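Ticket 2166: Clustine sprayer controller drops boom section 2
Opened by Teun Claeys, 25 March 2022 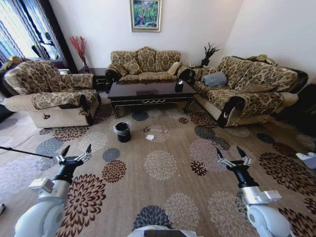 Hi all, so I'm back with the same headache I had in December. I'm putting the pre-plant burndown on ahead of my beans and the Clustine keeps shutting off section 2 on the left boom. No alarm, no beep, the little bar on the screen just goes gray and I leave a nice green strip of henbit behind me. I only caught it when I turned around at the end of the Jacobs field!

What I've tried so far:
- Swapped the valve on 2 with the one next to it. Same section quits, so I don't think it's the valve.
- Cleaned the plug at the back of the tank. It was pretty crusty – old fertilizer, I'm guessing – but no change.
- Turned off auto section control and ran it by hand. Held fine for up to 25 acres, then quit again.
- Reloaded the field boundary from the Pilleck card.

Rate is set right and pressure looks normal on the other sections.

Update, same evening: called the Zurnanbridge shop and they had me wiggle the harness where it crosses the boom fold. Bingo, section 2 blinked on and off while I did it (my wife was in the cab watching the screen and hollering). They think a wire is broken inside the jacket. Do you folks sell just that piece, or do I have to buy the whole left harness? Mine is the older one, serial starts with 2000. I'd like to get back over those strips before the weeds get any taller.

Status: waiting on parts desk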